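Deisy Mamani arrives at the interview with a laundry bag over her shoulder. It contains four shirts, a child's raincoat and a towel that, she says, has been folded more times than any towel in the country. She puts it under the table and asks for tea.

Mamani teaches the evening course in practical robotics at Parow, a small technical college, and for the past two terms her students have worked on one subject only: clothes. They collect recordings of people folding and arranging garments, and then they try to teach a two-armed robot in the workshop to do the same. The project is called Pronadwood, a name that was chosen by the first group and that she declines to translate. "It means nothing in any language I know," she says. "I asked them also."

**From boxes to sleeves**

Before this, the course was built on wooden blocks. The students programmed an arm to pick up a block, turn it and put it in a tray. It was a good exercise, in Mamani's opinion, but a short one.

"After five weeks everyone could do it, and they were bored, and I was bored with them," she says. "A block is always the same block. You measure it once and you are finished. Then Lutfa came with a jumper and asked me, can it pick up this? And it could, but what it picked up was no longer a jumper. It was a kind of ball."

Lutfa Mridha, who has joined us with her laptop, remembers the evening differently. "It picked up the table cover too," she says. "I had to hold the other end."

Mridha works in the daytime in the office of a freight company at the port, Skunport, and started the course without any background in engineering. She is now responsible for the recordings. I ask her what that means in an ordinary week.

"It means I write to people and ask them where their files are," she says. "And then I watch the files. I watch all of them, from the beginning to the end. When a person folds a shirt very fast and very nicely, it is often not useful for us. The fingers go in front of the camera and you cannot see where the cloth was taken. I prefer the slow ones. Remigiusz is slow, he is the best we have."

Remigiusz Witkowska laughs when I repeat this to him later on the telephone. He is a retired tailor's cutter, the oldest in the group, and he has strong opinions on how a garment should be laid down before anybody touches it. "You start from the shoulders," he tells me. "The young ones start from the bottom because it is nearer to them. Then the shoulders are crooked and they blame the program."

**Working at home**

The college workshop has one big table, and in the first term all the recording was done there. The results were poor in a way that took some weeks to understand. The robot became quite good at that table, under that lamp, and when the group carried it to an open evening at another building it could not find the edge of a pillowcase.

"It was an unpleasant evening," says Mamani. "The visitors were kind. One lady showed the robot how to do it, very patiently, as you would show a grandchild."

From the second term the students take the hand-held grippers home, two at a time, and pass them on. Mamani asks only that the clothes are their own or their family's, and that they do not tidy more than usual. They record on sofas, on kitchen tables, on ironing boards and on beds. Beds gave the longest discussion in class. They are soft, so the cloth sinks when it is pressed, and a bedspread has its own folds, which the program may take for the garment.

"I was against beds," says Mridha. "I said, let us first learn the hard surface. But where do people fold their clothes? My mother folds on the bed. Everybody I asked folds on the bed."

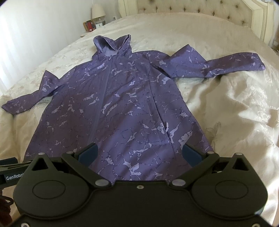
*A patterned rain jacket laid out on a quilted bedspread, with the gripper open above the hem.*

Jackets are the hardest category on the group's list. Mamani takes the small raincoat out of the bag and puts it on the table between our cups to explain. A T-shirt, she says, has two sleeves and a body, and after that you know everything. A jacket with a hood has one more part, and this part does not want to lie flat. There is a zip down the middle, stiffer than the rest, so the fold must go beside it or along it. The sleeves are long and slide back when you release them.

"We agreed on an order," she says, and does it while she speaks. "Hood down. Left sleeve in, right sleeve in. Then from the bottom to the top. Remigiusz does not agree with the hood, he wants it at the end. So we have recordings of both, with a label, and we will see which one the robot prefers."

I ask if the robot can fold a jacket today. There is a pause in which the two women look at each other.

"It can bring in the sleeves," says Mridha. "On a good evening both of them."

"And the shirts it can do," adds Mamani. "I would not wear them to a wedding."

**What comes in March**

In March the group will show its work at the college, together with a class led by Debora Colombo, who teaches textiles in the same building. Colombo's students have sewn test garments for Pronadwood with seams in contrasting thread, so that the camera can find them more easily. In exchange they want to know which fabrics the gripper holds badly. Thin linings are the worst until now, and anything smooth that is lying on something else smooth.

Mamani would like to continue for one more year with the same subject. Some of the students have asked for something new, perhaps kitchen work, and she has promised to think about it. She does not hide that she hopes they will forget.

"Ada Piras was my own teacher, many years ago, and she kept us a whole year with one motor," she says – then she turns the raincoat over and starts again from the shoulders. "I complained every week. I still know everything about this motor."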